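Fiction > Serials > The Bririven Survey > Chapter 10

Last updated: Thursday

The Office of Passage wishes it to be recorded that Lama Haddad entered the Udham Stair under a valid permit, with a longbow, 44 arrows and three days' bread. The permit allowed her to descend as far as the second gate. It made no provision for what she should do if the gate was open.

It was open. She stood before it for some time, as the regulations require, and called out her name and rank. A voice replied from the dark and gave the same name, and a higher rank.
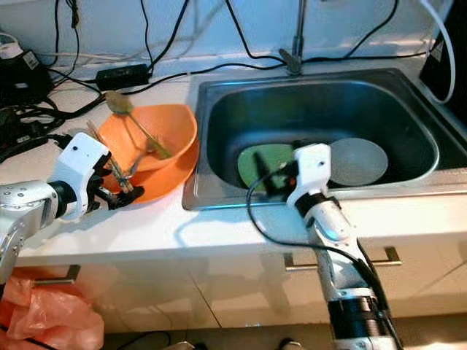

Under Article 143 of the Bririven Code, a traveller who meets her own voice below ground must neither answer it nor follow it. Haddad knew the article well. She had copied it out as a cadet, by way of punishment, until her hand shook. She set an arrow to the string and asked the voice what it had eaten that morning.

"Nothing," it said. "I have not eaten since you left me here."

The Office has no record of any earlier descent by Haddad. Her sergeant, Tarmo Stankevičius, was waiting at the first gate with the rope, and he later stated that he felt two pulls upon it, a breath apart. One pull meant that all was well. Two had never been given a meaning.
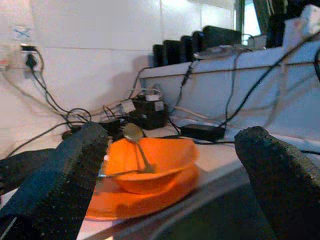
The Sergeant's Decision

Stankevičius consulted the manual, which advised him to consult the Warden. The Warden, Imad Mansour, was 200 steps above him and slept soundly. The sergeant therefore acted upon his own authority and drew up the rope.

It came up heavy. At the end of it was Lama Haddad, grey with dust, her quiver full. She thanked him correctly and signed the register. Her signature matched the one she had left on the way down in every particular, including the blot.

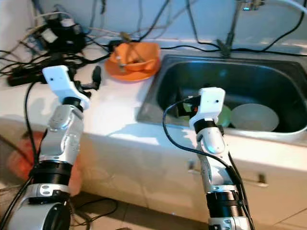
Nadine Chamoun
Staff Writer, Veletti Serials

He had closed the register and was coiling the rope when it moved in his hands. The loose end had slipped back over the lip of the Stair. He felt one pull, quite gentle, and then no more.

"Is something wrong, Sergeant?" asked Haddad.

"No, ma'am," he said, and looked at the quiver again.

Comments (3)

akl_reader: Count the arrows!! She went down with 44 and had one on the string.

Theophilus Yakubu: I prefer these short chapters to the siege ones. Is Mansour ever going to wake up?

gatewarden: Wasn't the Udham Stair sealed in chapter 6? Or was that the other one?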